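Tendoldale to change food container recycling rules from October

Wed 9 August

Households in Tendoldale will be asked to separate lids from plastic food containers before placing them in the kerbside recycling bin, under revised sorting rules that take effect in October.

The change applies to rigid plastic tubs and boxes with detachable lids, including reusable storage containers that are being discarded. Bases and lids will still go in the same bin. Under the current rules residents may leave a lid attached provided the container has been emptied.

The shire's waste contractor, Pavska, said the optical sorters at its processing line identify a container by the polymer facing the sensor. Where a lid and a base are made from different polymers and stay clipped together, the whole item is assigned to whichever stream matches the upper surface. Bales of sorted polypropylene must meet a purity threshold set by the buyer, and loads that fall under it are downgraded or sent back at the shire's cost.
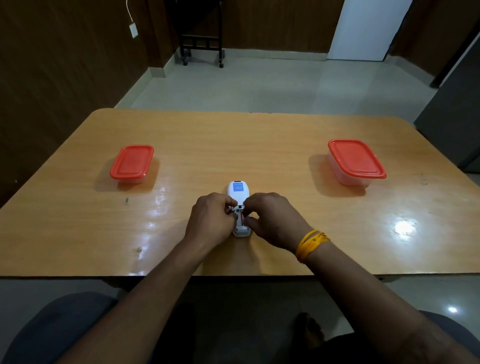
Robel Assefa said the rule was workable for new tubs but would be hard to follow with older boxes, where the resin code had often worn away and people could not tell whether the two parts matched. He asked whether residents would be expected to check.

The shire's guidance states that no check is required. All lids are to be taken off, whether or not the code on the lid is the same as the code on the base. Lids smaller than 30 millimetres across, such as those from sauce portions, should go in general waste. Items of that size fall through the first screen at the plant and leave with the glass fines.

Containers do not need to be washed in hot water. A scrape and a cold rinse is sufficient. Residual oil is acceptable as a film but not as a pool, and labels may stay on. Silicone seals should be pulled out of the lid groove and put in general waste. Containers holding batteries, sharps or chemicals are not accepted in either bin and should be taken to the transfer station on Tsegaye Road.

The revised rules follow a trial on two collection routes, in which 100 bins were opened and sorted by hand before the new instructions were issued and again at the end of the trial period. The audit report, prepared by Zureo, found that the share of lidded containers presented with the lid attached fell by 25 percentage points. Contamination by food residue did not change by a measurable amount. The report notes that the sample was small and that both routes were in the town centre, where bins are smaller and collected weekly. 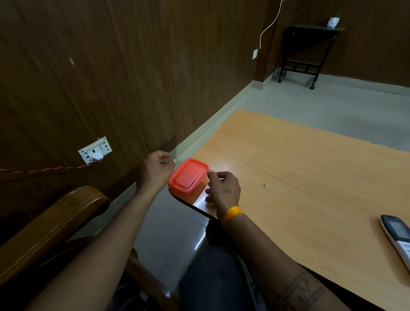

Rural routes, which are collected fortnightly, were left out of the trial for scheduling reasons. The report recommends a second audit covering those routes once the rules have been in force for six months.

Pavska expects the added sorting accuracy to reduce the volume of mixed plastic sent out of the region. It has not published a figure. The company said the sorter would be recalibrated over a weekend in late September and that collections would not be affected.

No penalties are attached to the new rules. Bins with lids left on will be emptied as usual, and a reminder tag may be fixed to the handle. Bins with heavy contamination of other kinds, including nappies and garden waste, will continue to be dealt with under the existing three-notice system.

A printed guide will be delivered with the next rates notice. It replaces the fridge magnet issued with the current bins, which lists milk bottle caps as accepted and should be thrown out. Caps may still be returned through the separate collection tubes at the library and the swimming centre.

The transfer station will also take loose lids in bulk from cafes and caterers at no charge, to a limit of around 30 kilograms per visit. Businesses with larger quantities should book ahead through the shire office. The weighbridge is closed on public holidays.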